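News | Reviews | Previews | Guides | Forum

Perberg gets a slower, heavier stamina system in its April update

Gevirton, the second game in the tactical stealth series from the French studio Moulin, will receive its largest free update in April. The studio announced it in a long post to its players, and most of the post concerns one subject: how tired your character becomes, and how much this should matter.

In the present version of the game, stamina is a small bar in the corner which empties when you run and fills again when you stop. Most players learn in the first hour that they can almost ignore it. You run for a few seconds, you wait behind a wall, and you run again. Moulin says that this was never the intention. The update replaces the bar with two separate values, one for breath and one for fatigue. Breath works much as before. Fatigue grows slowly during a mission and does not go down until you reach a safe house.

A tired character climbs more slowly, makes more noise on gravel and wooden floors, and needs a little longer to steady a crossbow. The weight of what you carry is also part of the calculation. At the moment a full bag has almost no effect, and many players finish a mission with every lockpick, rope and candlestick they could find. After the update, the bag will be limited by weight and not by number of objects, and a heavy bag will bring fatigue sooner.

"We watched people play the harbour mission as if it was a race," said Gaëtan Roussel, who leads design on the game. "They were very good at it and they were bored. I would like them to stop on the roof and ask if they really want to go down for the silver."

The change will be seen most in Perberg, the walled city where the second half of the story takes place. It is the largest map in the game, and until now it has been the one that players cross the fastest. Three of its missions have been rebuilt for the new system, with more places to sit, hide or drop part of your load. The old route over the tannery roofs is still possible, but it now includes a long climb at the end, and Moulin warns that arriving there with a full bag will be difficult.
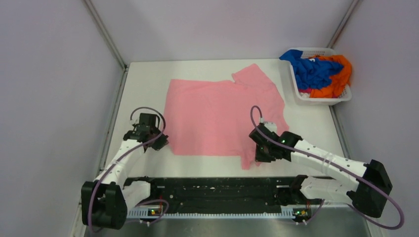
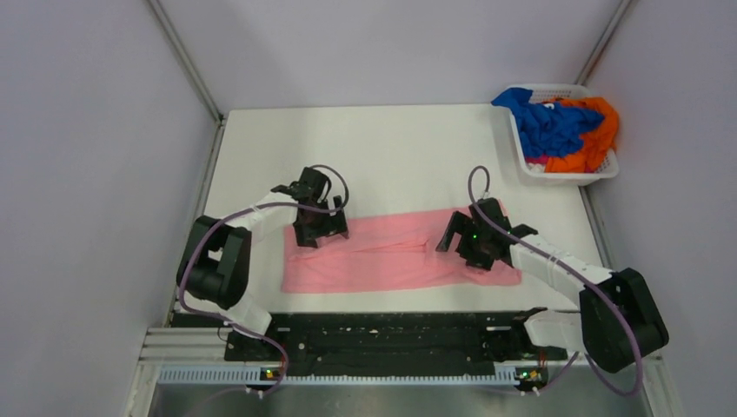

The studio has been testing the system since winter with a group of 3000 players who asked to join the closed branch. Their first reaction was not kind. In the earliest build, fatigue grew so quickly that some missions could hardly be finished without leaving the main objective behind, and one guard patrol near the cathedral became famous in the test forum for catching everybody on the same staircase. The values have been lowered since then, and the patrol has been moved to the other side of the square.

Clotilde Le Goff, who is responsible for the sound of the game, explained in the same post that her team had more work than expected. Every surface now needs a tired version of the footsteps, and the breathing of the main character had to be recorded again at several levels. More than 200 new sounds were added for this purpose. "If the number on the screen is gone, the ear must do the job of the number," she wrote. "The player should know she is tired before the guard knows it."

The number on the screen is indeed gone, at least in the normal setting. There will be no bar for fatigue. Players who prefer to see the value can switch on a small icon in the accessibility menu, and it is also possible to make fatigue grow at half speed or to turn it off completely. These choices do not block any achievement. Old save files will work, but a mission which was already started must be played again from its beginning.

Not everyone is pleased. On the game's forum, several speedrunners have asked for the present version to stay available, as their records will have no meaning under the new rules. Moulin answered that the old version will be kept as a separate branch on PC. For the consoles, the studio is still looking for a solution and makes no promise - a reply which did not calm the discussion very much.

The update also contains some smaller things. Guards who find an open door will now close it and remember it. The map can be turned by hand. Crossbow bolts which hit stone will break more often, and those which hit straw can nearly always be taken back. The translation of the notes and letters has been corrected in German and Polish, where some of the clues in the archive mission were pointing to the wrong drawer.

Moulin has also confirmed that Statow, the paid expansion which was shown for the first time last year, is made with the new system from the start. It takes place in a mountain village in the middle of winter, and cold will be added there as a third value beside breath and fatigue. Roussel did not want to give a date or a price. He said only that the expansion has fewer missions than the main game, but that each of them is longer, and that the first one begins with an empty bag.

The April update will be free for all owners of Gevirton on PC and consoles. The closed test branch stays open until the release.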